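Mimari 22 Table Loom
Rornunitz Weaving Supply > Looms > Table Looms

A folding table loom with four shafts and a 22-inch weaving width. Ships with reed, heddles, lease sticks and warp sticks. The shuttle is sold separately.
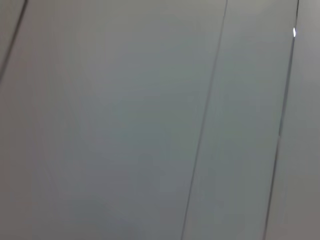
Written by Niloufar Ghorbani, looms and yarn
Updated May 19, 2020

I've had a Mimari on my dining table since March and it has been a happy couple of months! I started on a rigid heddle loom years ago and loved it, but I kept running into patterns I couldn't weave without pick-up sticks and a lot of muttering. Four shafts opens all of that up. Twills, overshot, honeycomb, little blocks of lace, double width cloth if you are feeling brave. My first project was a plain goose-eye scarf and I wove the last foot of it standing up because I was too excited to sit.

The levers are at the top of the castle, two on each side, and they move with a good solid click. Each one lifts its own shaft and stays up until you push it back, so your hands are free for the shuttle. If you have only used a floor loom with treadles, the levers will feel slow for an evening or so. After that you get into a rhythm (I hum, which my family has asked me to mention).

What I like most is the beater. It hangs from above and swings in a nice level arc, and it has enough weight to pack a wool weft without you having to whack at it. For something airy, like the Sanna mohair, just place the weft and let the beater rest against it. You can get a very even, open cloth that way with a bit of practice.

What comes with it

Loom frame, assembled except for the beater and levers
One 10-dent steel reed
200 wire heddles, 50 on each shaft
Two lease sticks
Cardboard warp sticks
Threading hook
Apron cords, already cut and looped
Printed assembly sheet and a hex key

Setting it up

Assembly took me most of an hour, with a cup of tea in the middle. The sheet is good on the beater and a little thin on the levers, so here is the one thing I would add to it: run all the shaft cords over their pulleys before you tie any of them off. I tied as I went the first time and had to undo two knots to get the back shaft to hang level. Once all four shafts are on, lift them together and look along the eyes of the heddles from the side. They should line up. Small differences can be taken out at the knot.

Give the whole loom a wipe with a dry cloth before you warp it. The finish is a light oil, and you can put another coat on the beams once a year or whenever they start to look thirsty.

How much loom do you need?

Twenty-two inches in the reed will give you generous dish towels, placemats, any scarf you like and a decent shawl. Expect to lose some of that to draw-in and washing; my towels come off the loom narrower than the reed and then shrink again in the laundry. Baby blankets are better woven in two panels and seamed, or as double width if you keep the threads simple.

Heddles are the other thing to think about. The ones supplied are plenty for wool at a medium sett. A full width warp of fine cotton will need more, and you will want to add them before you start threading. I learned that with half a warp hanging off my lap.
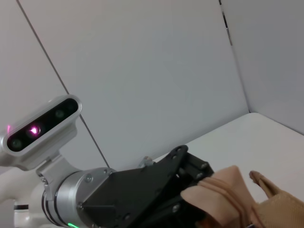
Yarns to try first

Allo 8/2 cotton is what I hand to everyone who is warping the Mimari for the first time. It's smooth, strong, cheap enough to make mistakes with, and the colors are gorgeous, especially the mustard and the two greens. Put it at 20 ends per inch for plain weave and go a little closer for twill. It softens beautifully after the first wash.

Sanna is our mohair blend, and it comes on 600-yard cones. It clings to itself in the shed, so space it wide and clear each shed with your hand before you throw. You'll be slower. The scarves are so light and warm that I have forgiven it completely.

For weft, use almost anything! Leftover sock yarn, strips of old shirts, singles from your wheel. I wove a runner with garden twine last month and it's on my hall table now.

Specifications

Weaving width: 22 inches
Shafts: 4
Levers: 4, top mounted
Reed: 10 dent, stainless steel
Heddles: 200, wire
Beater: overhead, removable
Warp advance: ratchet and pawl, front and back
Folds: yes, with a warp in place

Extras that fit

Stand, with a shelf for shuttles
Additional heddles, packs of 100
Reeds in 8, 12 and 15 dent
Raddle, clamps to the back beam
Carry bag with shoulder strap

Questions we get

Can I fold it in the middle of a project? Yes. Release the tension by a couple of clicks, latch the beater, then fold from the back. Bring the tension up again slowly when you open it.

Will another maker's reed fit? Often. Measure the height of yours and write to us before you order.

Is it too much for a beginner? I don't think so. Threading takes patience, and the first warp is best kept narrow and short. We put a 3-yard warp on the shop loom for classes, and people go home with a sampler and usually a list of colors.

Can I add more shafts later? The castle on this model holds four. The eight-shaft Mimari is a separate loom and has its own page.

Shipping and returns

Looms leave the workshop in one box, with the reed packed flat along the side. Check behind the inner cardboard before you recycle it, as the threading hook likes to hide there. Unused looms can come back within 30 days in the original box. If a part is missing or damaged, send us a note with your order number and we'll mail the part out.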